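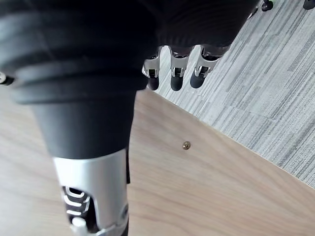 [famstead-office] Low cabinets and the binders

From: Yevhen Zinchenko
To: famstead-office list
Subject: Re: [famstead-office] Low cabinets and the binders

Thanks for the questions. I'll answer the ones I can now, and the quoted message is at the bottom for anyone who missed it.

First, the cabinets are staying. Facilities had a quote from Maksymiv for taller units along the wall, and at $1,385 per bay before delivery we decided to leave it for this budget year. So the low wood cabinets next to the desks are what we have, and the job is to use them better.

Second, they stay on the carpet tiles where they are now. Please don't push them around to reach the floor outlets. The striped carpet has a direction to it and two of the cabinets have been dragged across the grain, and it shows. If you need one moved, write to me and I will come with a second person. The tops are light and mark easily, so lift from underneath and keep keys and staplers off them while you do it.

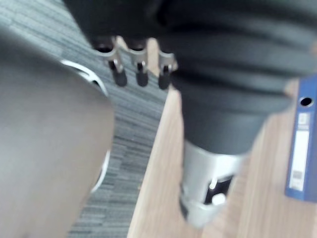 Striped carpet beside the light wood.

Third, what goes in them. The rule we agreed on in November was project binders only, and that still holds. Shoes, cables, printer paper and the spare Humico dehumidifier cartridges all have another place. The cartridges go in the supply room on the bottom shelf, in their original boxes.

For the binders themselves:

Lay them flat if the shelf is too low to stand them up. On most of the cabinets it is. A binder forced in upright leans on the door and works it open.

Spine toward the door opening. The label strip should be readable when you crouch down. With the finger holes on the same side you can also pull one out without taking out the one next to it.

No more than two deep in a stack. The rings on the bottom binder bend after that, and then the pages won't turn.

Fill in the label. Project number on the first line, years on the second. Write it with the black marker, which is in the tray by the printer. Pencil and ballpoint both fade on those strips. 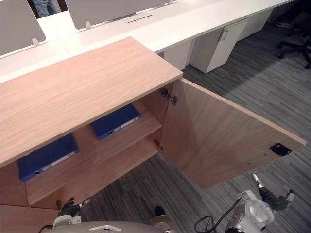
Two blue binders lying flat, door open.

Fourth, the doors. Somebody asked why they don't all stay shut. They close on a small catch with a plate on the inside of the door, near the free end. The plate is held by two screws, and when the screws loosen it sits crooked and doesn't meet the other half. A quarter turn with a small Phillips screwdriver usually does it. If the plate is tight and the door still drifts, the hinges need adjusting, and I would like to do that myself. They have one screw for side to side and one for in and out, and it is easy to turn the wrong one and end up with a door that rubs.

Please also shut the door when you are done. When it is open it reaches a good way into the space beside the cabinet, and it is low enough that people catch a shin on it. It happened to me in the first week.

Fifth, the inventory. When we did the count before the move we had 488 binders on this floor. I think a third of them can go. Contracts and signed drawings have to be kept, so do test records. Meeting notes, old price lists and printed emails don't, and quite a few binders turned out to hold nothing else. If you're not sure, put the binder on the cart by the kitchen with a note on it and I'll ask the project lead.

The Rastier project is the exception. Nothing with that name on the spine gets thrown out or merged until the client has signed off on the handover. There are Rastier binders in at least three of the cabinets and I would like them together. If you have one near your desk, tell me the cabinet and I'll collect it.

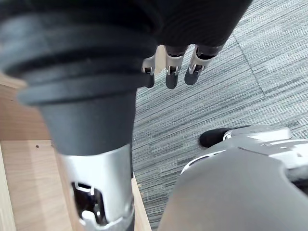
I'd also like to settle the cabinet numbers at the same time. At the moment some people number from the window and some from the door, so "cabinet 6" means two different pieces of furniture depending on who you ask. From now on it is from the door. I will put a small sticker on the inside of each one, upper corner, so it doesn't show from the desks. The outside stays plain. The last lot of stickers took some of the finish off when we peeled them.

Cleaning: a dry cloth is enough for the tops and the doors. If there is a coffee ring use a damp cloth and wipe it dry right after, going with the grain. The blue spray from the kitchen is for the white desks only. It leaves a cloudy patch on the wood that I haven't found a way to get out. The fabric screens on the desks can be vacuumed with the brush attachment, on low.

To the question about locks – no, these cabinets don't get them. Anything with personal data or salaries in it goes to HR, and it shouldn't have been in an open cabinet to begin with.

The plan is to have the sorting finished in eight weeks. I'll go through one row at a time starting at the door end, and I will write to the list before I reach yours. You don't have to be at your desk for it, but please have the labels filled in by then. A binder with a blank spine goes on the cart.

Yevhen

Earlier message to the list:

> Hi all,
>
> We're trying to find the older Rastier test reports and it is taking
> far too long. I opened cabinet 6 and then the other cabinet 6, and
> found binders lying every which way. Half of them had the label
> turned to the back.
>
> Some questions for whoever looks after this:
>
> Are we getting the taller cabinets or not? I heard both.
>
> Is there a rule about laying binders flat? Ours don't fit any other
> way, but someone keeps standing them up.
>
> Why won't the door on ours stay closed? It swings open by itself in
> the afternoon and I have walked into it twice.
>
> Can we have locks?
>
> Who decides what gets thrown away? I have a stack of price lists from
> two suppliers ago and would be happy to see them go.
>
> Also, what can we clean the tops with? There's a coffee ring on ours,
> and I'd rather ask before I scrub at it.
>
> Thanks
> Second row, window side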